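Parallel gripper drops light plastic parts after controller swap – grip force or timing?

Posted in Arms and End Effectors
Tags: two-finger gripper, controller, force limit, pick and place

Osaze Aliyu

I am comparing two controllers on the same bench arm and getting different pick results from each. The arm has six joints. The gripper is a two-finger parallel type from Castari with the stock rubber pads. The old controller is a Sirkel unit that came with the arm. The new one is a Plurkance, which I would like to keep because the motion is smoother and the logging is better.

Test procedure: pick a small plastic part from a fixed spot, lift it, move sideways, lower it, release. The part weighs 17 grams. I ran the sequence 71 times on each controller with the same waypoints and the same speed limit. On the Sirkel I had one drop. On the Plurkance I had nine. All nine happened in the first moments of the lift. None happened during the sideways move.

What I have checked so far:
The pads are clean and I swapped left for right, with no change.
The force setting is the same number in both interfaces (40 percent).
The gripper supply measures 24 V at the connector with either controller.
The waypoints were copied over as joint angles, and the fingertips reach the same height with both, checked with a feeler gauge.

The close command is followed directly by the lift in both programs. There is no wait in either one. I assumed the close command blocks until the fingers stop.

Has anyone run this gripper on both controllers? I would like to know if I should raise the force or look elsewhere. I don't want to go much higher, as the part is thin-walled and shows marks at 60 percent.

3 replies

halfturn_dk

Raise the force. 40 is low for those pads. I run mine at 55 and never think about it.

m_orrell

I would leave the force alone for now. The drops are all at the start of the lift, which points to timing. A weak grip would also show up when the arm accelerates sideways, and you say it doesn't.

The two controllers treat the close command differently. On the one you are replacing, my understanding is that the call returns when the gripper reports that motion has stopped. The newer one returns as soon as the command is accepted. The lift then starts while the fingers are still travelling. Most of the time the fingers win the race, and sometimes they don't. The smoother motion profile makes no difference to this; the arm still leaves its waypoint at once.

To confirm, log three signals on one time base: the close command, the finger position and the height of the tool. On my setup the fingers needed 860 ms from fully open to contact on a narrow part, and the arm had begun to rise well before that. If your log looks the same, you have two options.

1. Add a fixed wait after the close command. Simple, but you pay for it on every cycle, and it has to be set for the widest opening you use.

2. Wait on the gripper status. Poll until the state reads "object held" or "stopped", with a timeout, and branch to an error routine on timeout. This is the one I use. The poll interval matters less than people think – 20 ms is plenty.

There is a third thing that helps with either one. Don't open the fingers fully before the approach. Open to the width of the part plus a few millimeters per side. It shortens the closing stroke and makes the closing time more even from pick to pick.

One more caution about the force number. A percentage is a percentage of whatever the driver takes as full scale, and I would not assume both drivers use the same one. Put a small load cell between the pads and read it at 40 percent with each controller. When I did this with a different gripper the second controller gave 69 percent of the force the first one gave for the same setting. Nothing in the manual mentioned it. If yours differ by that much, correct it after you have fixed the timing, so that you change one thing per run.

As for the comparison itself, 71 runs is enough to show that one against nine is probably real, but it's thin if you later want to compare one drop against two. I would do the timing fix, repeat the same count, and then decide how many more you need.

petchrat_bench

Agree with the reply above about status polling. Adding some notes from my own setup, which is close to yours: silver arm, black two-finger gripper, metal bracket on the side of the wrist. I use Petchrat drivers, so the names of the status fields will be different.

Check the tool payload entry after a controller swap. It does not always carry over. If the controller thinks the flange is empty, the arm can sag slightly under the real tool and settle late, and the fingertips end up lower or higher than the taught point for a short time. Your feeler gauge check was presumably done with the arm at rest, so it would miss this. Enter the mass and center of mass for the gripper together with any bracket hanging off the wrist. People weigh the gripper and forget the bracket.

Also check the approach. I stop with the fingers pointing straight down over the surface, hold briefly, then do the last part of the descent at low speed. Comparing controllers is much easier from a hold point, because you can read the joint values there and see whether both have gone to the same place.
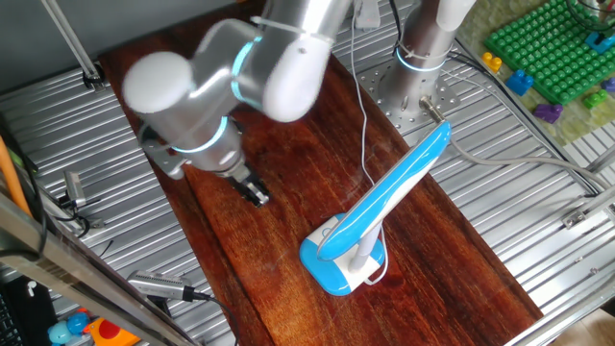
Does the payload entry need to be changed again when the gripper is holding a part?

For a part as light as 17 grams it can stay at the value for the empty gripper. Change it when the part is a noticeable share of the tool mass, and do it after the grip is confirmed and before the lift. If your controller only accepts payload changes at standstill, put the change in the same step as the status check.

On cameras, if you plan to add one for checking the grip: get the timing right first. A camera will tell you that the part is missing, but you already know that from the drop count. The finger position at the end of the close gives the same information sooner. Fingers fully closed means no part.

Osaze Aliyu

Logged it as suggested. The arm starts to rise before the fingers have stopped, on every cycle, including the good ones. Added the status poll with a 2 second timeout and narrowed the opening. The payload entry was also at zero, now corrected. I have not done the load cell measurement yet. The full count on the Plurkance is running again with the force still at 40 and I will post the numbers when it is done.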